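FOR IMMEDIATE RELEASE

4 September 2020

Kullodura Opens Its Recipe Swap to the Whole Town, and I Get to Tell You About It

Hi, everyone. Graciela Barrientos here, and yes, I know a press release is supposed to be written by somebody who calls herself "a spokesperson." I run Kullodura, I answer the phone at Kullodura, and I'm writing this at my kitchen counter with a pot of beans going, so you're getting it straight from me.

The news is that our recipe swap, which has been a members-only thing since we started it five years ago, is now open to anybody who cooks. No fee, no sign-up interview, no need to know someone. You send in a recipe your family makes, and you get one back by mail from another household. That's the whole deal, and it starts today.

If you haven't run into us before, Kullodura is a small cookbook publisher. We put out community cookbooks, the spiral-bound kind that end up with butter on page 12. Our last one, The Donach Street Cookbook, had 59 recipes in it, all from people living on or near one street, and it sold out faster than anything we've ever done. I still get letters about the plum dumplings! One woman wrote to say her version was better and then included it, and she was right, so it'll be in the second printing.

That letter got me thinking. We were sitting on all these cooks who wanted to talk to each other, and the only way they could do it was through me. Then spring came along, everyone was suddenly home making bread, and the mail doubled. People wanted to know what to do with a half bag of rye flour. They wanted their aunt's noodle kugel but couldn't reach their aunt's handwriting (I have seen some handwriting this year). So I asked Bit-na Sun, our editor, whether the swap could handle being bigger, and she said it could if I promised to stop losing the envelopes.

"I've been testing other people's family recipes for years, and the ones I love most are the ones that say 'cook until it smells right,'" Bit-na told me when I asked her for a quote. "We'll help you figure out the oven temperature. We won't take that line out."

Now for how it works. Write or type your recipe on one side of a page. Put your first name and your town at the bottom, plus a sentence or two on where the recipe came from. Mail it to us or send it through the form on our website. Bit-na or one of our readers looks it over for missing steps – you would not believe how many people forget to say when the eggs go in – and then it goes out to another cook. Yours should arrive within three weeks. If you have allergies in the house or don't eat meat, say so on the form and we'll match you up properly.

We have 70 recipes ready to go out the door this week, from members who agreed to share theirs early. They include a green chile stew, a vinegar pie, two very different potato salads whose authors I will be keeping apart, and a seaweed soup from Bit-na's own mother. 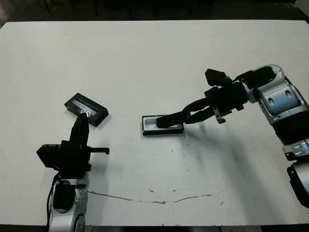 There's a book coming out of all this, too. In December we'll publish The Prajapati Collection, named for the family who sent in the very first swap recipe, a carrot pickle that I now make twice a month and have never once gotten to last a week. The book will be a mix of older swap recipes and new ones that come in this fall. Nobody's recipe gets printed without a signed yes, and every cook who's in it gets a free copy. If you'd like to be considered, check the box on the form, and please get your page to us by the end of October so we have time to test it.

Printing is being handled by Sternex, the same shop that did our last book. They've talked me into a heavier cover and a binding that lies flat, and I'm thrilled about the binding. I've been propping cookbooks open with a can of tomatoes my entire adult life.

We'd normally throw a potluck for something like this. We can't this year, so we're doing a cook-along by video instead, and Bit-na will be making the carrot pickle live while I read out questions. The date and the shopping list will go up on our website once we've settled them. Kids are welcome, and so are people who just want to watch and eat cereal.

Reporters and food writers, I'm happy to talk any afternoon, and I can send you a few of the early recipes to try or print with credit. Ask for the vinegar pie.

About Kullodura

Kullodura publishes community cookbooks made from the recipes of home cooks. Press questions go to Graciela Barrientos. Recipe questions go to Bit-na Sun, who is much better at them.

###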